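Two sets of fingers, one plate of fruit

26 Jul 2021

The new fingers came! I have been waiting on these since I wrote up the camera mounts, and I cleared out the whole weekend to put them on and see what they could do. Short version for anybody who just wants to know what to order: I am keeping the Nekton fingers on the left arm, I am putting the Fomotex pads on the right one, and I would not have guessed that before I started.

The long version needs some background. My grippers came with plain hard fingers, fine for blocks and pens and pretty bad for anything round. An orange would sit between them nicely and then, as soon as the wrist turned, it would roll out and head for the wall. I got very good at fetching oranges. Everything I read said to go softer, but there are a lot of ways to go softer, and I wanted to try at least two of them side by side on the same arms with the same program.

The Nekton set is a full replacement. You take off the old fingers, four screws a side, and bolt on new ones with a slight curve and a ribbed inside face. They are stiff at the root and give a little at the tip. The Fomotex ones are pads that go over what you already have, and the material is much squishier, sort of like the sole of a good running shoe. Putting them on was the most annoying part of the weekend. They have to be stretched over the tip and I had the first one on inside out for a whole batch of grabs before I noticed the seam. Throw those numbers out (I did).

I also looked hard at the Juhász suction kit, which a reader in Istcombe wrote to me about in the comments last October. It looks great and I would love to try it one day. But it needs an air line, and I did not want one more hose going over the shoulder when I am already fighting with the cable I have. More on the cable in a minute.

For the test I kept things simple. The arm goes to a spot over the item, opens, comes down, closes, lifts, turns the wrist a quarter turn, and holds. If the item is still there at the end, that is a good grab. I moved the item a little by hand between tries so the arm was not just getting the same easy pick over and over. The program does not correct for anything once it starts down, so the fingers have to forgive some slop, and that was the thing I was curious about.

I did the orange first because I had a grudge. With the hard fingers I got 69 good grabs out of 100. With the Fomotex pads I got every one of the 100, and I ran the last of them with a grin on my face. The pads sort of wrap around the fruit, and you can see them spread flat where they touch. The Nekton fingers did well too but let go a couple of times on the wrist turn, always when the orange was sitting high in the grip.

Then I tried the long things, the toy corn and the gourd, and it all flipped around. The pads are so soft that a long item pivots in them. You pick up the corn close to one end and the other end just swings down and hangs there, and if your next move is to set it down straight you are out of luck. The ribs on the Nekton fingers hold it level. I tried it with the gourd, which has a fat end and a skinny end, and they still held it level! I did that one over and over just because it was fun to watch.

Grapes are their own problem and I am not going to pretend I solved it. With the pads I could lift the bunch by the stem or by the top few grapes, and it worked more often than it should have. With the Nekton fingers I squashed one. My fault, I had the closing force set for the gourd and forgot to bring it back down. If you try this, write your force settings on a piece of tape next to the keyboard. I have now done so.

The avocado was boring, and I mean that as praise for both sets. Either one will pick up an avocado all day long.

A few notes on wear, as people always ask. The Nekton sheet says 4,000 cycles before you should check the ribs. I am nowhere near that and mine look new. The pads have already picked up a shiny patch on the inside where they rub the fruit, and I don't know yet if that will matter. I would buy a spare pair with your first order. They are cheap and the shipping costs more than they do.

Now the cable. Softer fingers are a bit longer, so the wrist has to stay higher over the table, and that changes how the cable moves when the arm reaches out. On the left arm it wanted to swing into whatever I was picking up. I redid the ties along the arm and left a bigger loop at the shoulder, and it is much better – still not something I would call tidy, but it no longer drags things with it. If you change your finger length, run the arm slowly through its full reach before you do anything else.

What I want to do next is have both arms work off the same plate. Right now they take turns, and the waiting makes me itch. The left one could be clearing the long stuff off the table while the right one takes the round stuff, and with different fingers on each I finally have a good reason to split the work that way. The timing is the hard bit. I have a rough plan for it on the back of an envelope and I will post it once I have typed it up. 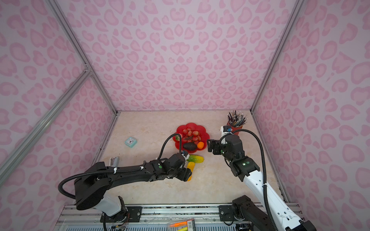 Posted in: Grippers and Fingers

Left arm over the corn and the gourd, right arm open next to the plate and lined up for the orange. If you have run soft pads on long items and found a way to stop the swing, please leave a comment, I would love to try it before I swap anything back.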